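Horkorel creator tools: progress report for the period from March
30 Sep 2024

The grant was meant to pay for two things: reopening the item workshop so players could publish their own maps and skins again, and giving the people who run servers a way to check those items before they go live. The first is open. The second is partly open, and I would not call it finished even though the release notes did.

Wutport, the studio that hosts the workshop, switched uploads back on in stages. Since then 719 items have been submitted. That number has been passed around a good deal and I'd ask you to read it with care. It counts every upload, including re-uploads of the same map with a typo fixed in the title. Once those are taken out we are left with 332 separate items, and 157 of them have been downloaded by anyone other than their maker. The target in the application was 1,000 items, and we did not say then whether re-uploads would count. We should have.

Review tool

The review queue works for skins. A reviewer opens the item, sees it on a default model, and approves it or sends it back with a note. Maps are a different matter. The preview loads the map without its scripts, so a reviewer is approving something they haven't really seen run. Handwood, the contractor for this part, says script preview will come in the next build. They said the same about the last build, and I have held back the final payment for this item until it is on the test server and two of our own reviewers have used it.

Notes from reviewers are now sent to the maker by in-game mail. Makers who don't log in don't see them. An email option was in the original plan and was dropped to save time, and I think that was a mistake. 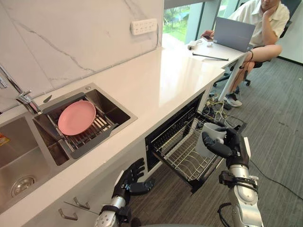

Filed under: Workshop, Community, Grants

Community contest

The map contest ran as planned and brought in more entries than the one before the shutdown. Whether it brought in new makers is harder to say. Most of the names on the entry list were on the old forum too, and the two winning maps had both been sitting half built since before the workshop closed. The prize money was spent in full. I would not run a second contest from this budget until we know if any of the first-time entrants have come back to publish something else.

Server costs

Hosting moved to the Sjöberg cluster over the summer. The bill is lower, as promised. Download speeds for players in North America are worse, which was not mentioned when the move was proposed. Wutport is testing a mirror. I have asked for before and after numbers and so far have been given a chart with no scale on it.

What changed from the plan

Paid items are off the table for this grant period. The legal work alone would have eaten what is left, and the surveys that showed strong demand asked people if they would like to earn money, a question with a fairly predictable result. The hours set aside for it have gone to the review queue.

The beginner guide is written up to chapter four. Chapters two and three describe menus that have since moved and need to be redone – I'd rather pay for that once the menus stop moving.

Next period

Script preview for maps, on the test server and tested by us. Email notes to makers. A count of items that leaves out re-uploads, shown on the public page in place of the current one. A decision from Wutport on the mirror. We are not asking for more money at this point, only for permission to carry the unspent contest staff hours over to review work, and we need an answer on that before the next payroll run.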